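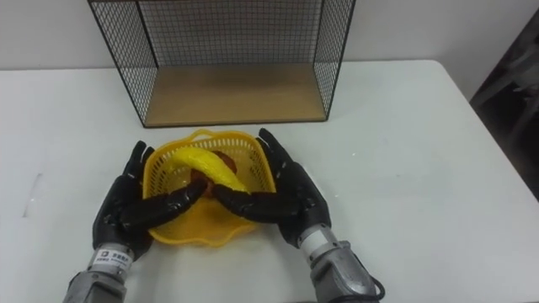 ## Celda bimanual: la mano derecha pierde fuerza de cierre al levantar la cesta

**tornillo_m4**

Buenas. Mantengo una celda de manipulación con dos brazos y manos de dedos articulados, controlador Jeltcombe, firmware 538. La tarea es sencilla: coger una cesta de plástico con las dos manos, levantarla de la mesa y dejarla en el estante de malla que hay al fondo. Los pulgares van por los laterales y el resto de los dedos por el frente.

El fallo aparece después de unos minutos de trabajo. Los primeros ciclos salen limpios y luego la mano derecha empieza a cerrar menos que la izquierda. La cesta sube inclinada y, si lleva algo dentro, el peso se va hacia ese lado. El registro no marca error de sobrecorriente, solo una deriva en la posición final del índice y el corazón.

Lo que he hecho hasta ahora:

- Recalibrar el cero de las dos manos con el asistente de Plurollow.
- Cambiar la consigna de par de cierre del 40 % al 55 %. Mejora un rato y vuelve.
- Intercambiar los perfiles de agarre izquierdo y derecho. El fallo se queda en la derecha.
- Revisar los tornillos de la brida de la muñeca. Estaban a su par.

No he abierto la mano porque sigue en garantía con Le Roux. ¿Es cosa de tendones, de calibración o del cable?

**Shireen Fourie**

Si al intercambiar los perfiles el fallo no se mueve de sitio, descarta el software. Yo empezaría por el cable del antebrazo derecho. En ese montaje suele quedar un bucle por la parte exterior y, según cómo esté sujeto, tira del conector cada vez que gira la muñeca. Un contacto que va y viene en la línea del encoder da exactamente esa deriva sin error: el controlador pierde pasos y da por cerrado el dedo antes de tiempo.

Procedimiento:

1. Parada de emergencia y corte de alimentación de los brazos. Con la pausa del programa no basta, los dedos siguen con par.
2. Retira la carga y deja la zona de trabajo despejada delante de las manos.
3. Suelta la brida del cable más cercana al codo y deja holgura para el giro completo de la muñeca.
4. Desconecta, mira los pines con lupa, limpia con alcohol isopropílico y vuelve a conectar hasta oír el clic.
5. Alimenta de nuevo y lleva la muñeca a los dos topes en modo manual – despacio – mirando el contador de tramas perdidas del canal 7.

Si el contador sube durante el giro, es el cable. Si se queda quieto, pasa a los tendones: abre y cierra en vacío 15 veces seguidas y anota la posición final de cada dedo. Una diferencia que crece en cada cierre apunta a un tendón que se alarga o a un tensor flojo.
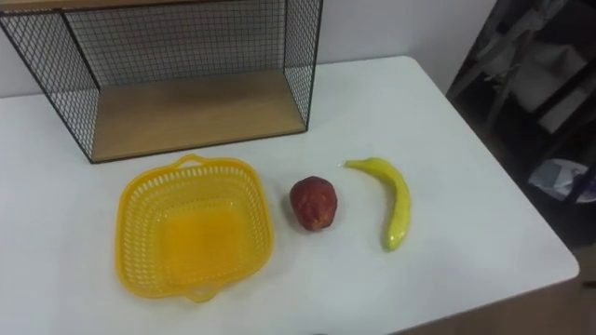 Para la prueba con carga, primero la cesta vacía, y las piezas las añades después de una en una. Con todo dentro desde el principio no hay forma de separar el error de agarre del error por reparto de peso. Coloca la cesta siempre en el mismo punto y con la misma orientación; una marca de cinta en la mesa sirve.

Y devuelve la consigna al 40 %. Subir el par tapa el síntoma y, si hay un tendón tocado, lo termina de estropear.

**jolt_mant**

A mí me pasó algo parecido en una celda Jolthorpe y era suciedad en las yemas. Pásales un paño y prueba.

**tornillo_m4**

Limpias estaban, pero gracias igualmente.

Shireen, era el cable. El contador del canal 7 subía en cuanto la muñeca pasaba de la mitad del recorrido hacia fuera. Los pines estaban bien, lo que había era tensión en el conector por una brida demasiado apretada, puesta en la revisión de octubre según la hoja de mantenimiento. La he movido hacia el codo y he dejado más holgura. Desde entonces, con la consigna en el 40 %, la deriva del índice no aparece en el registro. La del corazón sí, muy pequeña, y no sé si es normal.

**Shireen Fourie**

Pequeña y estable es normal. Pequeña y creciente, no. Guarda los valores de hoy como referencia y repite la serie en vacío la próxima vez que toque engrasar. Si ha aumentado, abre incidencia con Le Roux antes de tocar el tensor, que lleva precinto.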